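Wukholm Community Help: Housing and Utilities
Toaster trips the kitchen circuit when the kettle is on

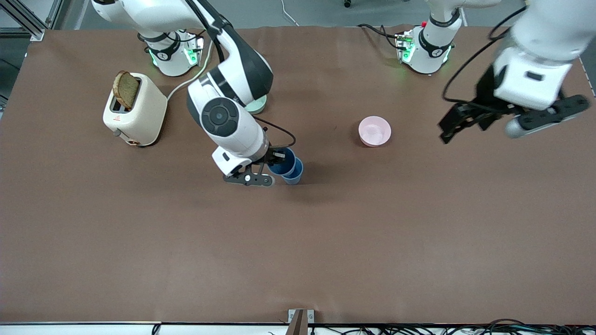
Question
Submitted by Estela Espinoza, 4 Mar 2002

I am a tenant on the second floor of the Flunum building. The toaster and the electric kettle share one double outlet in my kitchen. When both are switched on, the breaker opens and I lose the outlet, the refrigerator and the hall light. The toaster is rated at 800 watts. I could not find a rating on the kettle. Either appliance works without difficulty when used alone. I would like to know whether the fault lies with the appliances or with the wiring, and whether the landlord is obliged to attend to it.

Answers (3)

Kevin Villanueva
Please do not use both at once. My mother's kitchen did the same and she bought a new toaster, which made no difference.

Sebastián Orellana
The behavior described is consistent with an overloaded circuit. A breaker is rated in amperes, and the rating is normally marked on its handle. To find the current drawn by an appliance, divide its wattage by the supply voltage. At 120 volts, an 800 watt toaster draws nearly seven amperes. Many kettles draw 12 or more. The refrigerator must be added to that total, and a 15 ampere breaker would not be expected to carry all three.

The kettle's rating should be stamped on the underside of the base. Unplug it and let it cool before turning it over. If the label has worn away, the manual will give the figure.

As an interim measure, operate the kettle from an outlet on a different circuit. Do not use an extension cord for this purpose, and do not replace the breaker with one of a higher rating. The wiring in the wall was sized for the existing breaker and may overheat.

If the breaker opens with only one appliance running, or if the outlet plate feels warm, stop using the outlet and report it the same day.

Gervasio Durán
I agree with the answer above in respect of the load. On the second part of the question, the obligations of a landlord depend on the lease and on the local housing code. Tenants are advised to give notice in writing and to keep a copy. State the apartment number, which outlet is affected and what was running when the power was lost. Flunum tenants should address the notice to the building office and mark it "Electrical." My own request in March of last year was filed as number 591, and an electrician inspected the panel 2 weeks later. A separate kitchen circuit was added at no charge to me, although I cannot say whether the same would be offered in every apartment.

Status: Open to further answers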